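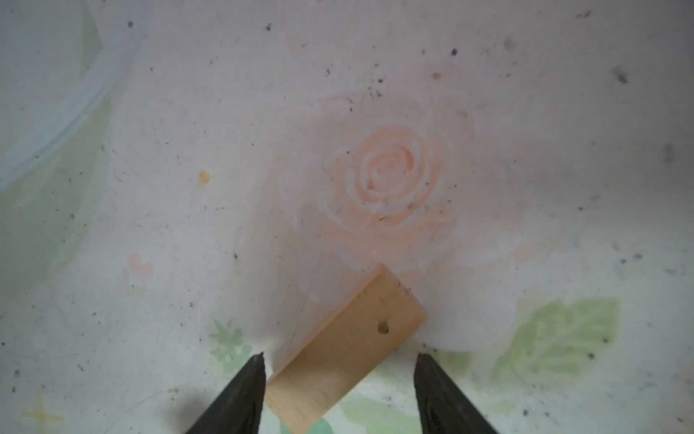 1/ Spent most of October on one function in our grasp planner. It takes a mask of an object and returns a yaw angle for the wrist. Sounds small. Notes on what went wrong and what we changed.

2/ The planner is called Penska. It sits between the segmentation node and the motion code. Mask comes in, grasp center and yaw go out, and the controller does the rest. It only handles top-down grasps on flat surfaces.

3/ The old version fit a minimum-area rectangle to the mask and closed the fingers across the short side. That works when the whole object is in view. From a wrist camera up close, it often isn't.

4/ Take a block lying diagonally with its lower corner out of view. The mask now has a flat cut along the image border. The rectangle fit treats that cut as a real edge and the yaw comes out wrong.

5/ The fix: throw away every contour point within a few pixels of the border before fitting anything. Then fit lines to what's left and look for two long parallel ones. Yaw comes from those. The short ends don't get a vote.

6/ If we can't find two parallel lines, Penska returns "no grasp" and the arm backs up for a wider look. The old code always returned something, and that made the logs hard to read.

7/ Second problem was the background. We had tuned segmentation on a plain gray mat. Printed tablecloths broke it. Pale wood on a pale pink rose has very little contrast, and the petals have plenty of strong curved edges of their own.

8/ We tried raising the edge threshold first. Don't do this. The rose went away and so did one side of the block.

9/ What helped was more data. We labeled 3,000 wrist frames on patterned covers and held out 1,632 others for testing. Crumbs, smudges and scratches stayed in. We had been cleaning those out of the old set, and I think that was a mistake.

10/ Third thing, and the dumbest. The fingertips are always in view, and the mask sometimes leaked onto one of them. We now project the finger model into the image from the current gripper width and blank those pixels. 65 lines of code, most of it reading calibration.

11/ One catch — the finger mask depends on the gripper width being current. Ours was lagging by 2 camera frames. Fine with the fingers parked wide open, bad while they're closing. We match on timestamps now and drop the frame if nothing lines up.

12/ Still open: round objects. No parallel lines, so Penska refuses all of them. For a cylinder standing on end any yaw would do, so that needs its own path. I have a branch for it but it isn't ready to merge.

13/ Also open: grasp center when the object is cut off. We use the middle of the visible part, which is biased toward the end we can see. For short blocks I don't mind. For long ones I'd like the arm to back up and check first.

14/ Next up is moving the line fit out of Python. Will post timing once I have numbers I trust.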